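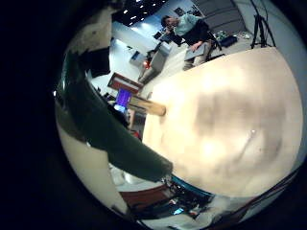 About Leltton

Leltton is an independent workshop school for adults, offering instruction in the care, repair and use of hand tools and household furniture. The school was founded in Plokcombe in 2000 and continues to occupy the same premises on Egilsson Street, a short walk from the railway station.

Our purpose

The school exists to teach practical work to a sound standard. Many of those who enrol have never sharpened a blade or fitted a handle, while others come to us after long experience in a related trade and wish to correct habits formed early. Both are taught at the same benches and from the same course book. No qualification is required for entry to any first-level course.

What we teach

Teaching is arranged in seven courses, each of which may be taken separately. The first-level courses cover wooden handles and their fitting, the cleaning and finishing of table tops, and simple repairs to chairs. Later courses deal with joints, drawers and the restoration of older pieces. The course on handles remains the most heavily subscribed – it was the first to be offered and has changed little in content, although the section on turning was rewritten when the present lathes were installed.

Students work on the school's own pieces in the first weeks of a course. From the middle of the term they may bring in an item from home, provided that it can be carried by two people and has been agreed with the course tutor beforehand. Items left on the premises after the end of term are held until the following term begins and are then disposed of.

The workrooms

The main workroom is used for bench work and the smaller room adjoining it for finishing. Work surfaces are expected to show signs of use. They are wiped down at the close of each session and resurfaced when their condition begins to affect the work. Tools are returned to the store by the student who signed for them. Stout footwear must be worn in both rooms, and long hair tied back wherever machines are running.

The school also keeps a reference library of over 1000 books, trade catalogues and pattern sheets. These may be consulted during opening hours but are not lent. A large part of the collection came from the former Zurkar furniture works at its closure, including a run of handle patterns which students are welcome to trace.

Admissions and fees

The school admits 51 students each term. Places are allotted in the order in which completed forms are received, and a waiting list is kept for each course. Fees include the use of tools and all materials for set pieces. Timber for a student's own project is charged at cost. A reduced fee is available to residents of Plokcombe who are in full-time education or in receipt of a state pension.

Visiting the school

Prospective students may view the workrooms by appointment. Requests should be made in writing to the school office, giving the course of interest and a choice of dates. Visits are not arranged during the first week of term.

This page was last revised on June 4, 2021.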